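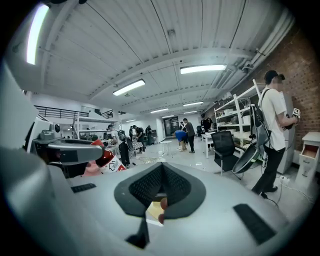 Figure 1. Small areas of orange, pale yellow and red among light gray and black.

Color Labels and Shelving Errors in the Picard Reading Room
Student project report
Hayley Blackburn and Lacey Sedgwick

1. Background
The Picard reading room holds 3640 books on open shelves. Readers are asked to put books back themselves, and many end up in the wrong section. The old spine labels were white with a printed code in small black type. Our project looked at whether a colored label would help people return books to the right place.

We were interested in warm colors in particular. Most of the shelving and walls in the reading room are gray, and a small patch of a warm color stands out against gray even when a person is not looking straight at it. Cool colors, especially a soft blue, were harder to pick out from the end of the aisle when we tried them on paper.

2. Method
We chose two sections, Travel and Local History, which stand side by side and are often mixed up. Together they hold 800 books. Travel got orange labels and Local History got red ones. The printed code stayed on every label so that the books could still be found through the catalog.

Before the labels went on, we checked every book in both sections and wrote down the ones that were out of place. We then left the shelves alone for the month of July and checked again. All misplaced books were put back after the first check, so both sections started in order.

The labels were cut from Waro paper, which was the only brand the print shop had in both colors. Pale yellow was our first choice for Travel, but the code was hard to read on it under the ceiling lights, so we changed to orange.

3. Results
The first check found 84 books out of place. The second check found fewer, and most of those were in the wrong order inside the right section. Books that had crossed from one section to the other were rare in the second check - these had been the main problem before.

Lacey also spoke with readers at the desk. Several liked the labels. One had trouble telling the orange from the red in the evening, when only half the lights are on.

4. Limits
July is a quiet month, and fewer visitors means fewer mistakes whatever the labels look like. We had no section without labels to compare with. A longer test during term would be needed before saying how much of the change came from color.

Orange and red are also too close for some readers. If the project goes on, we would keep the orange and try dark green for Local History, with a simple shape printed next to the code. The Grundska branch has agreed to lend us one aisle for this.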